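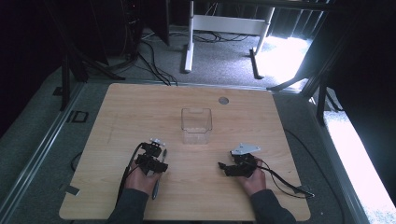 I'd been meaning to talk to Kamlesh Tiwari ever since my sister came home from Skirnton raving about the little washbags he sends out. He packs them for people who've landed in hospital or a hostel with nothing but the clothes they were wearing, and he's very particular about what goes in. So I took the early bus over, and he had the kettle on before I'd found a chair.

"Everyone wants to talk about the soap," he said. "Soap's easy! Ask me about toothbrushes."

So I did, and we were still on toothbrushes when my tea had gone cold (my own fault, I was scribbling).

He started in November, with a carrier bag of bits from his own bathroom cupboard and a phone call to a ward sister he used to work with. The first batch was 142 bags. Last winter it was 338, all done in the evenings, and he'd like to get to some 2000 over a full year if he can find somewhere dry to keep the stock. The room he borrows now is on the Flollance estate, and he has to have everything off the table by nine.

"I used to buy the cheapest brushes going, 100 in a bag, thin straight handles," he told me. "Then a lady on the ward said she couldn't hold hers. Bad hands, you see. She'd been too polite to mention it for a week. I felt awful."

Now he looks at the handle first and the bristles second. He likes a fat middle and plenty of rubber, and he'll shut his eyes and roll a brush about in his fingers before he'll say yes to it. I had a go and felt a bit daft, but you do notice the difference!
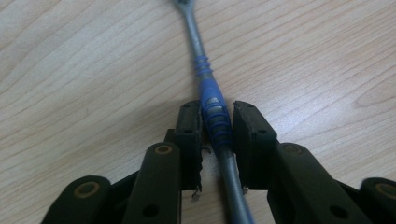 *Grey and blue, with rubber ridges on the neck and a ribbed grip.*

I asked about boxes, as I'm a terror for buying boxes and never putting anything in them. Kamlesh is fond of clear plastic, open at the top. "If I can't see through it I forget what I've got," he said. "I had a tin once, lovely tin, and I found eleven combs in it the next spring." He gives each sort of thing its own box and fills the bags by walking along the table, brush first, then paste, flannel, comb. The brush goes in head up, in a paper sleeve he folds himself.

He did try a printed list from a supplier called Skolus, but gave up on it after a fortnight and went back to the pencil behind his ear.

Does he get fed up with it? "With the folding, yes. Put that in." He'd love a hand with the sleeves, if you're anywhere near Skirnton of an evening and don't mind the radio on. He'd also like flannels, any colour, as long as they've not been used. He was quite firm about that last bit and wouldn't tell me why.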